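Every time sugar drops a little on the wholesale side, I get the same press release in my inbox: relief is coming for shoppers. I've been covering grocery prices long enough to have a drawer full of these. 1/

The latest one is from Prukance, the distributor. It says the wholesale price of sugar is down and that stores "are expected to follow." Expected by whom? It doesn't say. I asked. Still waiting.

So I called El Khatib, which runs the cash-and-carry on the ring road. They confirmed the drop. They also told me they bought 300 sacks before it and plan to sell those at the old price first. Fine, that's their right. But then don't put "effective immediately" on a poster.

Salma Lahlou, who buys for three corner shops, told me her supplier will only give her the new price if she orders 1,000 kilos at a time. Her storeroom holds maybe half that. So for her there is no new price. 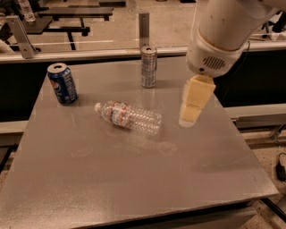
Jedside, 07/05/2025

Second half of this, now that I've been to the market and back.

I checked 40 price tags on bagged sugar, juice and soft drinks. Not one was lower than on my last visit. Two brands of juice had gone up. Drinks makers blamed sugar when they raised prices in December, so I'd like to hear what they're blaming now.

Clelby, which bottles the cheap orange stuff, sent me a statement about packaging costs, fuel and "market conditions." No numbers in it. When sugar was going up they had a number for everything.

Fadwa Badawi at the traders' association says to give it a few weeks. Maybe. She said the same thing about cooking oil, and I have the notes. The oil I buy is still 97 a bottle.

And please stop sending me the chart with the big green arrow. It's a wholesale chart. You can't buy anything at that price unless you own a truck.

If your local shop has really cut the price of a bag of sugar, send me the receipt, with the date showing. Old and new, if you kept both. I'll post whatever comes in, including the ones that prove me wrong.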